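Making the Clomum Tower Game: Three Wooden Blocks and a Taped Square

Last updated: 12/10/2019

I learned this game in Stastholm, where I lived for two years and where many families play it after dinner. They call it Clomum. I could not find a good description in English, so I decided to write one myself. You need three painted wooden blocks, some black tape and a table. The blocks take one evening to cut and sand, and then the paint needs two days. The square on the table takes five minutes.

The aim of the game is easy to say. The blocks are lying outside the square, and the player must build them into a tower inside the square, red at the bottom, yellow in the middle, green at the top, with one hand only. It becomes difficult when you use the wrong hand, or when the blocks are old and their corners are round.

What you need

- A bar of hard wood, square in section, 40 mm by 40 mm. I bought a beech bar of 425 mm at Alenwood and it gave me three complete sets, with a small piece left over.
- A fine saw and a miter box.
- Sandpaper, one medium sheet and one fine sheet.
- Acrylic paint in red, yellow and green. The small tubes are enough.
- A soft brush, flat, not wider than the block.
- Black cloth tape or black masking tape, about as wide as your thumb.
- A ruler and a pencil.
- A table with a flat and smooth top.

If you already have painted blocks from a toy box, please use them. They don't need to be perfect cubes. My neighbor plays with three blocks of different heights and the game is only more interesting.

Step 1. Cut the blocks

Mark the bar at 40 mm and draw the line on all four sides, not on one side only. Put the bar in the miter box and cut slowly. After every cut, measure again from the new end of the bar. If you mark all the blocks before you begin to cut, you forget the thickness of the saw, and the last blocks will be too short. I made this mistake with my first bar.

Cut a few blocks more than you need. One of them will surely have a knot or a broken corner.

Step 2. Sand them

Lay the medium sandpaper flat on the table and move the block over it in small circles. When you hold the block still and move the paper, the face becomes round in the middle, and a block with a round face will rock on the block under it. Do all six faces. Then take the fine paper and go over each edge two or three times, very lightly. The edges should feel soft to the finger but they should still look like edges.

Wipe the dust away with a dry cloth.

Step 3. Paint

Paint five faces, leave the block standing on the sixth, and wait until the next day before you turn it. Two thin coats are much better than one thick coat. A thick coat makes small hills at the edges, and the tower leans.

For the green I mix in a little blue. It is a matter of taste, but a green which goes toward teal is easier to see next to the yellow when the lamp is on in the evening. For the yellow I choose a warm one, near mustard. The red you can take directly from the tube.

I do not use any varnish on the blocks. Varnished blocks slide on each other. Without varnish they will get marks and dark spots after some months of playing, and the yellow one shows them the most. You can paint again if this disturbs you. I leave them.

Step 4. Tape the square

The square in Stastholm is 84 mm on the inside, measured between the inner edges of the tape. For small children make it larger.

First clean the place on the table and let it dry. Draw the four corners with a pencil, so lightly that you can remove the marks later with a finger. Cut four strips of tape, each one a little longer than the side. Stick the strip in front first, then the one at the back, then left and right. Press the tape from the middle to the ends so that no air stays under it. At the corners one strip lies over the other. You can cut them clean with a knife, but please not on a table that you love, because the knife goes through the tape and into the wood. I simply let them overlap.

A small error in the square does not change the game. If one side is a few millimeters longer, play on.

On a new varnished table, try a short piece of tape on the underside first and leave it there for one night.

Step 5. Place the blocks for the start

Put the three blocks beside the square, with space between them, so that the hand can go around each one without touching the others. The distance from the square is one hand. In the easy version all the blocks stand on the same side. In the difficult version they stand on different sides, and the player must remember the order while reaching over the tower which is already there.

Step 6. Build

Take the red block first. Hold it by two opposite sides, low, and bring it down straight. Do not drop it the last bit. It should stand on the wood and not on the tape, because the tape is thicker than you think and the block will lean to one side. There is no need to be in the exact center of the square. Only leave enough room for your fingers.

Then the yellow block. Bring it above the red one, stop for a moment, look at the two front edges, and only then lower it. When it touches, open the fingers slowly and both at the same moment. Most towers fall when one finger leaves before the other and pulls the block with it.

Then the green one. You may turn it a little, this is permitted, but the more it hangs over the yellow one, the more carefully you have to let go. 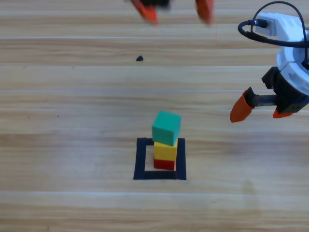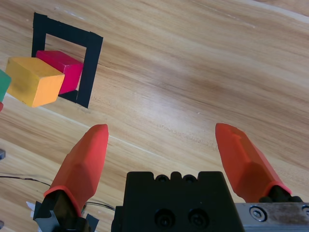
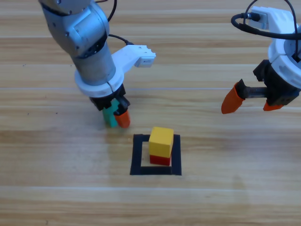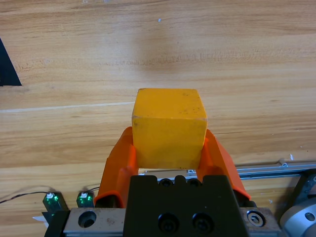
In the first picture the tower is complete inside the square, and the green block is turned a little compared with the two under it.

Step 7. Check the tower

Take your hand away and count slowly to five. If the tower still stands, it is valid. Then look at the following points:

- The order is red, yellow, green, from the table up.
- The red block does not touch the tape. When it touches, the player loses one point but the tower stays.
- No block is resting on the table next to the tower.

A turned block is no problem. In the old rules, as it was explained to me, all the front faces had to be in one line, but today I think only the grandfathers play so.

Step 8. Take it down

The tower must be taken down also with one hand and from the top. In my opinion this is the part where children learn the most, for they want to take the red one first and see what happens. Let them do it once.

Each block goes back to the place where it started. If you play with points, the player gets one point for the building and one for the taking down.

When the tower falls

If the yellow block falls already, look at the top of the red one. Often there is a drop of dry paint. Rub it with the fine sandpaper and it is finished.

If the green block slides down slowly, the table is maybe not level. Put a folded paper under one leg of the table, or turn the whole set and let the player sit on the other side.

If the player always pushes the tower with the back of the hand, ask them to come from above and not from the side. It helps also to sit higher. A child on a low chair comes always from the side.

If the tape lifts at a corner, do not press it down again and again. Take the strip off and put a new one. The glue that stays on the table can be removed with a little cooking oil on a cloth, and then soap and water.

Some other ways to play

With the timer. Each player has one minute for building and taking down. Shorter is possible, but then it becomes loud.

With the eyes closed. A second person says left, right, forward, down. Let the player touch the square with the fingers before starting.

With two players and one hand each. One brings the block to the square and gives it to the other, who puts it on the tower. They may not speak. I like this version very much.

With the colors changed. Before each round somebody says a new order. After green, red, yellow it is surprisingly hard to go back to the normal one.

How to keep the set

I keep the blocks in a cotton bag with the roll of tape. Don't leave them on the window, the red loses its color in the sun. The tape square can stay on the table as long as you want, but after one winter you will see a lighter or darker square in the wood when you remove it. On our kitchen table this has happened, and we have now put the new square in the same place.

Comments

Refugio Huerta
Thank you for this. I made two sets in October from an old table leg, so my blocks are a bit smaller, 36 mm. Should the square be smaller too, or does it stay at 84?

Reply from the author
It can stay. If it is too easy for you, make it smaller by the width of one strip of tape, stuck on the inside.

yousafzai_k
My son is left-handed and beats all of us with the right hand. We do the silent version with two people. The green ended up on the floor a lot but no paint came off, so the two thin coats are good advice.

pinegrain
Can I use pine? Beech is expensive where I am.

Reply from the author
Yes. Pine is lighter and gets dents more quickly, but it is good for sanding. Please look for a piece without knots.

M. from upstairs
We count our towers on a paper on the fridge. We are at 184 and want to get to 1000 before the tape gives up.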